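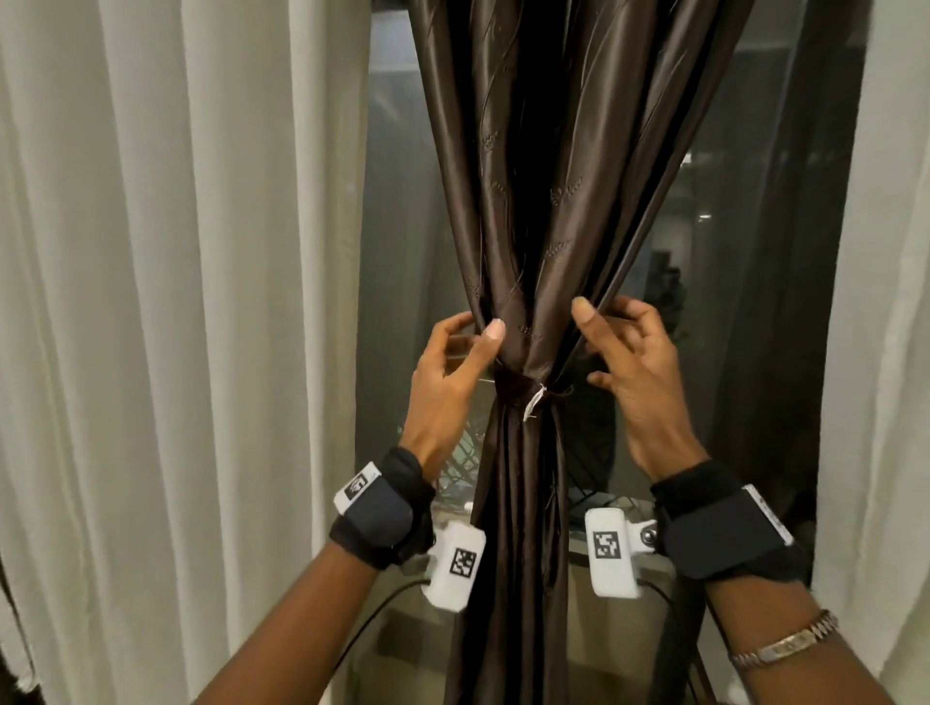
Thịnh Tiêu asked whether the wrist trackers were even switched on for the failed takes, because on the Trusholm side the left hand sits still for long stretches and then jumps. They were on. Both boxes report power and a steady clock for the full length of every take in the batch.

Ticket: left wrist pose drops out during curtain demos
Opened: 2026-10-02
Project: Ledley, soft furnishings tasks
Status: open, workaround in place

What we see: the importer rejects 87 demos out of 1,543. All of the rejects are curtain tasks, either tie-back or parting the layers. Folding and bed making from the same recording kit import cleanly. In the rejected files the left wrist pose freezes, then snaps to a new position up to 5 cm away. When we replay one on the arm, it holds still and then lunges at the cloth. We stopped replaying them after the second try.

Tried so far:

Swapped the left and right boxes. The fault stayed on the left wrist, so it is not the box.

Changed the left cable. No difference.

Re-ran the hand-eye calibration with the Grundeck board. Error was within limits before and after.

Turned off smoothing in the importer. The freeze is in the raw data - smoothing only hid how sharp the jump was.

Lined up head video with the pose log for 7 rejects. In every one the freeze starts when a fold of cloth covers the left marker, and ends when the marker comes back into view. The box should carry the pose on its own through a gap like that, but the importer throws out its readings whenever the marker is lost.

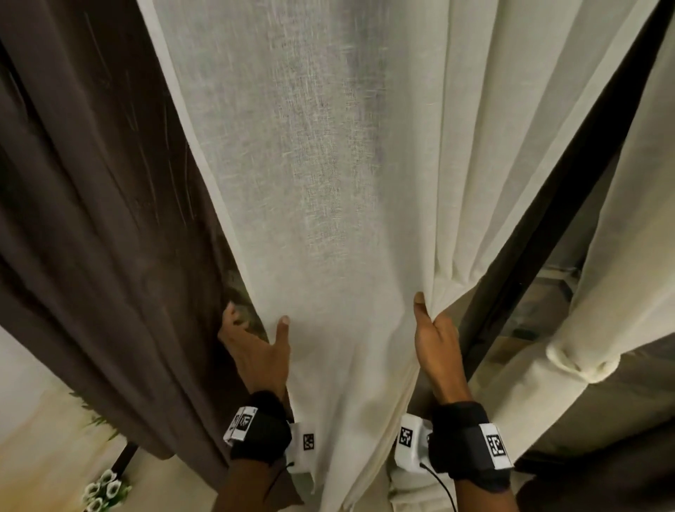
Category: Import / Pose fusion

The setting is marker_required in the Khương profile. It was put in back in July for tabletop work, where a lost marker nearly always meant a strap had slipped. It does not suit hanging cloth.

Workaround: copy the profile, set marker_required to false for the curtain tasks only, and import the rejects again. I did this on the 7 files above. Five came through with no jump. The other two still drift at the end, both with long gaps - leave those out of training for now.

Please don't change the shared profile until the tabletop set has been checked against it.

Still to do: run the remaining rejects, and ask the demonstrators to bring both wrists into clear view before and after each grasp. Thịnh has the file list.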